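Wednesday, April 25, 2018

4 min read

Up at six. Toast and coffee, then the bus to Sundado with the old shoes in a bag. The cobbler there still has my January ticket pinned up, so I was not charged again for the heel. He wants two days for the other pair.

I spent the rest of the morning on the water question. The letter from Vorkitz came yesterday and I read it properly today. They say the meter on our side of the building has been read as an estimate all winter, and that the real figure is over 2,000 gallons lower than what I paid for. The credit will go on the next bill. I called to ask if I could have a check instead and was on hold through most of a load of laundry. The answer is no. I wrote the reference number inside the cover of this notebook.

Lunch was the end of the lentils. I put vinegar in them and they were better than on Monday.

In the afternoon I took the curtains down in the bedroom and washed them. The rod is bent in the middle, and I should replace it before I hang anything heavy again. The room is very bright without them. I moved the lamp to the other side and I think it can stay there. The brown cover is on the bed again. The green one has gone into the closet until fall.

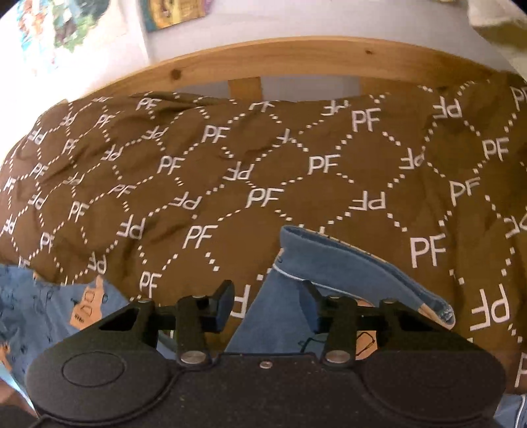
The brown cover, with the PF print.

Walked to Cledodine for thread and a new rod. They had the thread. The rods come in two lengths and both are wrong for my window, one too short and the other too long to turn the corner of the stairs. I bought the short one and a bracket, and will see if I can make up the difference. If not, it can go back with the receipt, which is in the blue bowl.

Rain on the way home. The gutter over the side door is dripping in the same place as last year. I put the bucket under it and moved the mat.

I read for an hour, still the book on canals. The chapter on locks is slow and I skipped the tables. Supper was eggs and the last of the spinach. The curtains were still damp at nine, so I left them on the rack and pinned a sheet over the window for tonight.

Tomorrow: library, stamps, call the dentist about the crown. Pick up rice at Chu if the rain stops. Ask at the hardware counter about the gutter clips.

2 comments | 2 shares

Back to top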